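Search this site
Type and press enter

Two nights at Dovolberg Lake

23 Feb 2021

I had wanted to get back to Dovolberg Lake since my knee operation, and last month I finally did. It is a small reserve and it doesn't get much attention next to the bigger parks on the coast. There are 13 campsites, a gravel boat ramp and a walking track that goes most of the way along the northern shore. I went with Maxine Brunton, who I have paddled with for years, and we stayed two nights at site 6.

You book online now. It used to be an envelope and a slot in a post at the gate, and I still had coins in the glovebox for it. The new system wants your rego number and the length of any trailer, so have those written down before you start. It timed out on me once while I was out in the driveway with a tape measure.

The road in is sealed as far as the Akanda turnoff, then it's dirt. It was in fair condition when we drove it, with some corrugations on the long downhill before the creek crossing. The crossing itself was dry. I'd be happy to take an ordinary sedan in at this time of year, but I would check with the ranger's office after heavy rain. There's no phone signal past the turnoff, so ring before you get that far.

Site 6 is the one I'd ask for again. It has flat ground for two tents, shade from early afternoon onwards, and a short path down to the water where you can leave canoes tied up overnight. Sites closer to the ramp are handier if you have a heavy boat, but you get headlights through the tent when people launch early. The toilets are the composting kind and were clean. There is a rainwater tank beside them, but the sign says to boil it, and we'd brought our own anyway.
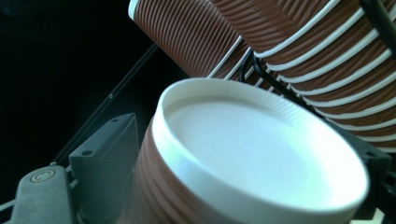

On the full day we paddled up to the Drameck arm. It's a narrow inlet at the western end, easy to miss from the main lake as the reeds grow nearly across the entrance. Once you are through, it opens out again and the wind drops away. We saw swans, a lot of coots, and a sea eagle that sat in the same dead tree both when we went in and when we came out. The water gets shallow at the far end and we had to get out and walk the canoes over a mud bar. Wear shoes you don't mind losing.

The old portage goes from the top of the arm across to the river. It's signposted at 76 chains, which tells you how long the sign has been there. I had hoped to do it, but there were trees down across the first part and neither of us felt like lifting boats over them. Maxine walked ahead for half an hour without a boat and said it didn't improve. The ranger told us later that clearing is planned for April – I'll believe it when I see it.

Coming back we had a headwind the whole length of the lake. This is the usual pattern in summer. The wind comes up after lunch from the east and stays up until dark, so if you are heading for the arm, start early and keep to the northern shore on the return. It's a longer line but the points give you some shelter. We stopped twice to rest behind them and were still back in time for a swim.

The fires were restricted while we were there, so it was gas stoves only. Check this on the day you leave home as it can change overnight.

On the second morning we did the shore track on foot. It's an easy walk apart from one rocky section near the lookout, where the steps have washed out and you need your hands. My knee managed it going up and complained coming down. The lookout has a plaque about the surveyors and a good view over the islands. We met Mio Nakajima up there, who used to run the Rindix paddling weekends, and she said she might start them again next summer if she can get the numbers. I've put my name down.

We packed up after lunch and were home before dark. Next time I'd stay a third night and take a handsaw for the portage.

Filed under: Lakes & Rivers, Canoe Camping, Trip Notes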